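Home | Recipes | Projects | Reports | About | Contact

Borkum Bakes: how we're getting on, and where your money went

By Wanting Cheng 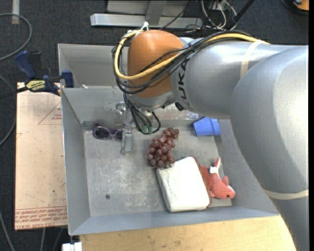 Hello all at Zesatance! You asked for a progress report at the halfway point and you asked me to keep it readable, so I've made a pot of tea and I'm just going to write it the way I'd tell you over the counter.

For anyone on the grants panel who's new, Borkum Bakes is our party food project. We develop recipes for big, silly, shareable savoury bakes (pies shaped like things, mostly), test them in ordinary home kitchens and put the recipes up free. You gave us £3000 in the spring to get the first set finished and into a printed booklet by December.

First, the good news. Three of the recipes are completely finished, tested, written up and signed off by Wenjie, who is a much harder marker than I am.

The first is the Christmas wreath bake, and I love it. It's a ring of enriched dough filled with leeks, chestnut mushrooms and a rather sharp Cheddar, with sage leaves pressed on top before it goes in the oven. We had terrible trouble with the middle. The ring kept closing up as it proved, so you'd start with a wreath and end up with something more like a cushion. Wenjie tried a greased ramekin in the hole, upside down, and it's worked every time since. The leeks need a good 20 minutes in the pan with the lid off or they weep all over the base.

The second is the picnic loaf, which is the hollowed-out one with layers of roast pepper, courgette, basil and mozzarella. It's the easiest thing in the set and probably the one people will make most. The only change from the version in our application is that we've dropped the aubergine. It went slimy overnight in three kitchens out of three and I got tired of defending it.

Third is the birthday number pie. You bake it in a number-shaped cake tin, the kind you can borrow from some libraries (ours has a lovely drawer of them), and it's chicken, sweetcorn and tarragon under shortcrust. A 5 is the hardest number to line with pastry, if you were wondering. All those corners! We've written separate notes for curvy numbers and straight ones, and there's a vegetarian filling too, with butter beans and plenty of mustard.

Now the less good news, which is the football pie.

I promised you a football pie. I said in the application that it would be "the star of the booklet" and I'm beginning to wish I'd kept quiet. The plan was a dome of hot-water crust with the panels scored in, filled with sausage meat and apple, ready to slice at half time. We've made it with hot-water crust, with shortcrust and with a bread dough, and the trouble is always the same: by the time the filling is safely cooked through, the pattern has spread and it looks like a tortoise. My nephew asked for the tortoise pie again, so maybe there's a recipe in that.

What we're trying next is cooking the filling first and letting it go stone cold, then wrapping it and baking hot and fast. Wenjie did one last weekend and the pattern held over most of the top. The bottom was soggy. If we can't fix the bottom by the end of next month I'd like your permission to swap it for the cheese and onion plait, which has been sitting in my notebook for years and has never once let me down. It doesn't look like a football. It does slice beautifully.

Home testing

We said we'd get 5 households to test each recipe and we've managed that for all three of the finished ones. Testers get the recipe and a shopping allowance, and they're asked to cook it with whatever tins and oven they've already got. I can't tell you how useful this has been. I'd written "a large baking sheet" in the wreath recipe and what came back was a photo of half a wreath hanging over the side of a very small one. So now we give a measurement. I'd also written "season well", and one tester wrote back "with what?" – fair enough. We say salt and pepper now, and how much.

Fan ovens have been the other headache. Most of our testers have them and I don't, so all my timings ran long. Both temperatures are now in every recipe, along with gas marks.

One request from the testers that I hadn't planned for is freezing instructions. Nearly everyone asked. The number pie freezes very well unbaked, the wreath freezes well baked, and the picnic loaf doesn't freeze at all, please don't try it. I'll put a little line at the foot of each page.

The money

I've sent the full spreadsheet separately with the receipts, but here's the gist. Ingredients have been dearer than I budgeted, butter especially, and I've switched to the shop's own for everything except the shortcrust. I went back to the expensive one there after a side-by-side where the cheap one lost quite badly. Shopping allowances for testers are bang on what we said. Tins came in under, thanks to the library drawer and to Husto, the kitchen shop on our high street, who lent us a pie mould and told us to hang on to it until we're finished.

The printing quote is from Luo, who did my last leaflet. It's for 200 copies, stapled, colour throughout, and it's held at that price as long as the files reach them on time. I'd like to keep those copies for the community kitchen and the two schools, as agreed, and let everyone else download it.

I haven't touched the photography line yet. I'd sooner photograph everything in one go once the fourth recipe is settled, partly to save on hire of the nice plates and partly so that I only have to tidy my kitchen once.

What's left to do

Sort out the football pie, or don't, and swap it. Write the introduction, which I've been avoiding. Get the allergen notes checked by someone who knows more than me. I've asked a friend who teaches food hygiene and she's said yes in exchange for a wreath. Photographs, then layout, then off to Luo.

I also wanted to ask about the page size. Your guidelines say A5 and I'd designed for that, but two of the testers said they had to hold the page up to their nose to read the quantities. We can make the type bigger if we let each recipe run over to a second page, and I've checked that the page count still fits the quote. The method would then sit opposite the ingredients, so there's no turning over with floury hands. Could you let me know if that's all right? I'd rather not lay it all out twice.

Oh, and Wenjie would like it noted that the sage leaves were his idea. Noted.

The next report is due when the files go to print, and I'll drop a wreath round to your office before then if somebody can tell me which day you're all in. Any questions, ring me, I'm usually in the kitchen and I do answer eventually.

With thanks,
Wanting

Posted 10th September
Shares: 14 | Comments: 4

Comments

Marrowfat
Please do the plait!! I had it at the summer fair and have been trying to copy it ever since. Is it nutmeg in there?

Wanting Cheng
It's mustard powder and a tiny bit of nutmeg, well spotted.

Jan at no. 9
I tested the number pie (we did a 7) and it was gone in minutes. My only grumble is that the pastry quantity left me with a big lump over. Made jam tarts with it so no harm done.

pastryphobe
Would the wreath work with a bought bread mix? I can't be doing with proving things twice.

Leave a comment | Older reports | Back to top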